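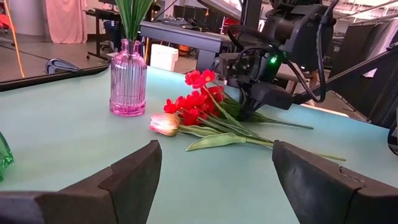 Figure 1. Left wrist view, flower arranging task: vase and bouquet on the table, right arm above the red blossoms.

Zendimik Teleoperation Working Group
Minutes of the meeting held 16th July, Ernach site

Chair: Hermine Baumgartner

1. Minutes of the previous meeting
Approved without changes.

2. Flower arranging task
The Chair reported that 107 demonstrations have been recorded by remote control. Of these, 18 were set aside at review, mostly for long pauses by the operator before the grasp. The group agreed that the set-aside recordings will be kept but not used for training.

Members discussed whether operators should grasp the bouquet by the stems or close to the flower heads. Both have been accepted up to now. It was agreed that new recordings will use the stems only and that the written instructions will be changed to match.

3. Operator training
New operators will complete 10 practice runs before their recordings are counted. The request from the Siregar team for two extra sessions on the leader arms was approved.

4. Nustard task list
The comparison of hand guiding with remote control, open since January, was carried over. The Siregar team will send its notes to the Chair.

5. Other business
Operators are reminded to enter the task name before each recording starts.

The meeting was adjourned. The date of the next meeting will be sent by the Chair.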